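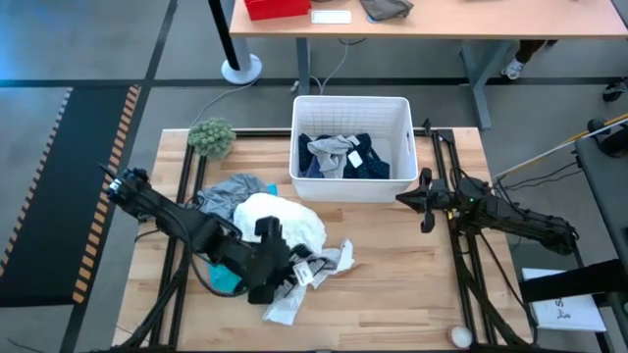 Minutes taken and typed up by the secretary, Brulholm Clothes Exchange

Minutes of the April meeting, held in the back room at Brulholm, starting at 7.15 pm

Present: 13 members, plus two visitors from the Ploslow exchange, who were made very welcome and had brought a lemon cake.

Apologies: received from four members, two of them with the same cold.

1. Minutes of the last meeting
These were read through and agreed, with one correction. The sheets given to the Pietrzak hostel were double and not single, as I had put down. My apologies to the member who ironed them all and quite rightly wanted it noted.

2. Matters arising
The squeaky door has been oiled. The kettle has been replaced, and the old one has gone to be mended by a member's brother, so we may yet end up with two. The letter to the council about the bins has had no answer and will be sent again.

3. Money
The balance stands at £1,938, which is a little up on last time thanks to the coat rail at the spring fair. There was a good long talk about whether to spend any of it on a second drying rack. Most people were in favour, though it was pointed out that the first rack spends half its life folded up behind the piano. Agreed to measure the space and come back to it next time.

4. The sorting table
This took up most of the evening, as it usually does, and I will try to put down the main points fairly.

It was felt that clothes are being tipped out onto the table faster than they can be folded, so that greys, whites and colours all end up in one heap and the person on the next shift has to start again from the beginning. Several members said they would sooner see a half-full basket and a small heap than everything out at once. One member spoke up for the heap, saying she likes to see what she has got before she begins, and there was some sympathy for this. After a fair bit of to and fro it was agreed:

- Whites to be picked out first and folded on their own.
- Dark things to stay in the basket until the whites are done.
- Printed tags to be left on anything that comes in with them, and the garment put to one side for pricing. We lost the sizes on a whole bag of jumpers last month and it made for a lot of holding things up against ourselves.
- The little green plant may stay on the corner of the table. A vote was asked for and the plant won it comfortably.

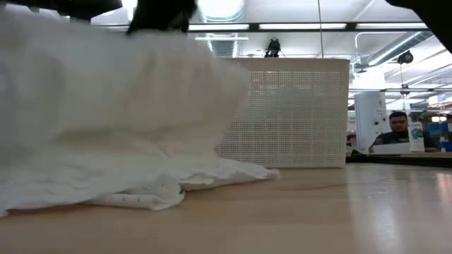
We then moved on to large pieces, meaning sheets, tablecloths and anything else that is more cloth than one person can manage gracefully. One of our Ploslow visitors kindly told us how they go about it there. They lift the whole piece up off the table, let it hang for a moment, find one hemmed edge and lay that down first, nice and straight, before bothering with anything else. The rest is then brought down on top of it a fold at a time. We all had a go with an old tablecloth during the tea break and there was a great deal of laughter, but the third attempt came out very neatly indeed and was passed round.

It was agreed to try the Ploslow way until the summer. It was also agreed that the basket should be pushed to the back of the table before anyone starts on a sheet, so there is room to work at the front.

A question was raised about marks on white things. Anything with a mark on it is to go in the soaking pile and should not be folded away in the hope that somebody else will find it. This was said kindly but it was said twice.

5. Zerkemville collection
Our friends at Zerkemville have asked for 23 bundles of children's clothes, sorted by age. We have 18 made up and on the shelf. The five still wanted are mostly for the under-twos, and members are asked to look in their lofts, and to ask their neighbours to look in theirs. Two members offered to drive the bundles over once they are complete, and were thanked warmly.

6. Any other business
The tea rota has gaps in May. Please do put your name down, even for half a shift.

Somebody has left a good blue umbrella in the hall. It is hanging on the hook by the meter cupboard.

It was asked whether the heating could go on earlier on sorting evenings, as folding with cold hands is slow work. The secretary will speak to the people who look after the building.

The visitors were thanked for coming such a long way and for the cake, of which there was none left. The meeting closed at 9.05 pm. The next one will be in May at the same time, and members are asked to bring a cushion if they find the chairs hard.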